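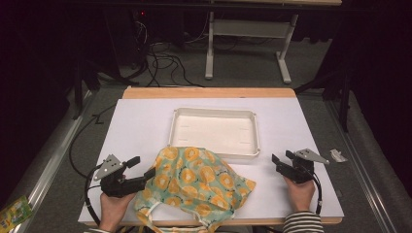
Packing by hand: speaker notes, Nillbridge session, September 15, 2021

Slide 1. Scope. Soft carry bags and small household goods on a flat bench. Rigid cartons are in the Hever talk, so skip them. Ask the room who still packs at home on the kitchen table.

Slide 2. Bag behaviour. A cloth bag has no standing shape. The mouth closes when released, and the handles fall wherever the table ends. Give the trial size here: 283 packs, 151 of them into cloth. Pause for the colour chart.

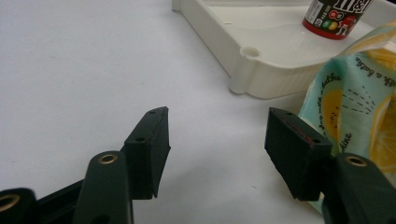
Slide 3. Staging. Goods should be grouped before the bag is opened. Our layout keeps them to one side, with clear surface left for the bag. A plain white tabletop with the items gathered toward the upper right is close to what we recommend, mirrored for left-handed packers. Median staging time was around 23 seconds. Do not read out the Ortner numbers - they used a different bench height.

Slide 4. Loading. Two methods: lower the item into the bag, or draw the bag down over the item.
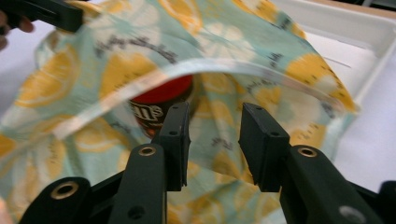 The second suits jars and tubs with a firm lid. Lift the top edge high enough to clear the lid, then bring the cloth down evenly on both sides. Check the hem has not folded under the base. Limit is 8 items per bag in the Driralska sheet.

Slide 5. Questions. Spare bags are under the lectern. Handouts to be reprinted in November with the corrected table.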